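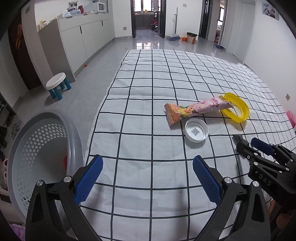
Page last changed: June, 9:41 p.m.

Unit 2 notes: Can it clear a table yet?

These notes go with the second unit on machines and chores. Read them before the discussion section, along with the Maillard reading in the packet. If you missed the lecture, they'll get you most of the way, but the argument about baskets took up a good part of the hour and is only sketched here.

Last time we ended on the claim, repeated in nearly every company talk I sit through, that household work is "basically solved" and waiting on cheaper hardware. I asked you to write down one chore you would bet money on. Most of you picked clearing a table. Fine, we'll take that one.

The job on paper

A table has a few things on it. Some are trash, some belong somewhere else, and some stay put. Clear it.

Written that way it sounds like sorting, and sorting is something machines have been good at for a long time. Look at what is lying on the gridded cloth, though: a long snack wrapper, a round white lid and a yellow plastic ring. A small child can pick up all of them. Two grippers with textured blue pads, are a reasonable set of tools to bring. So where does it get hard?

Start with the wrapper. It is lying partly across and through the ring, so the two are one problem until someone separates them. Grab the wrapper at the right end and the ring may come along, slide off or flip. Grab the ring first and you drag the wrapper. A person does this without planning, usually with one hand steadying and the other pulling. A machine with two hands can do it too, if it knows that steadying is called for. That "if" covers most of this unit.

Then the lid. It's flat on the cloth and its rim is shallow. Pinching a low, flat object from above with two thick fingers is a bad grasp, and people mostly don't do it. We slide the thing to the edge of the table, or tip it up with a fingernail. Note that both of these use something other than the hand: the table edge in one case, friction with the surface in the other. On a wrinkled tablecloth, the friction half of that plan gets worse, because the cloth can move too.

A student asked about the QR code on the lid, and whether printing codes on everything would settle the matter. It would help with knowing what the object is, assuming the code is facing up and the machine has been told what it stands for. It does nothing for getting the lid off the table. Please keep these two apart in your papers. A lot of published enthusiasm comes from solving the first and filming it as if it were the second.

Where does it all go?

This was the basket argument. There is a laundry basket by the table and a small wastebasket across the room near the back doorway. Half the room wanted the wrapper in the nearest container. But a laundry basket is a poor place for a wrapper, and the wastebasket is a walk away over a shiny tiled floor, with a stool and a ball or two to think about. So the table-clearing machine now has to travel, or has to accept that its job ends at the table and a person does the rest.

And what about the ring? I still don't know what it is. It might be part of a lid, it might be a handle, it might belong to a toy. Whether it's trash depends on that, and you can't read it off the object. You would ask someone. I'd want the machine to ask as well, and I'd want to know how many times a day it plans to do so.

The numbers people quote

Packet page 36 has the promotional sheet for Primari, which reports 833 completed pickups. We spent a while on the word "completed." The sheet doesn't say how many were attempted, who laid the objects out, or whether anything was touching anything else. An 833 with no denominator tells you that somebody kept a tally.

The Plinell trial is better. It gives attempts as well as successes, and it admits that a person reset the table between runs. That reset is labor. If a machine clears a table only after someone has spaced the objects out nicely, then someone has done a fair share of the clearing.

The Cuadros people work on shop-floor bins, and their case is the strongest in the packet. Same parts, same bin, same light, all shift long. I have no quarrel with it. My quarrel is with the slide at the end of their talk, where the bin becomes a kitchen in one arrow. Odette Maillard's reply is short and worth reading twice. Her point is that a factory has been rearranged for its machines over many years, at great cost, and a home hasn't been rearranged for anybody.

What would change my mind

I'm not saying never. I would move a good deal if I saw one system, in a home it hadn't been trained in, clear a table it hadn't seen, with objects overlapping, with no reset and with the failures left in. It can be slow. Gullport claims to be close, and their write-up is optional reading. Check what the person in the background is doing.

For section

Bring one page on a chore from your own home or job. Describe it as you would to a new hire, then mark every place where you relied on the other person already knowing something. Don't pick folding towels, we're doing that in the next unit. Handwritten is fine.

Correction to the Unit 1 notes: I gave the wrong packet page for the dishwasher reading. It starts on page 41.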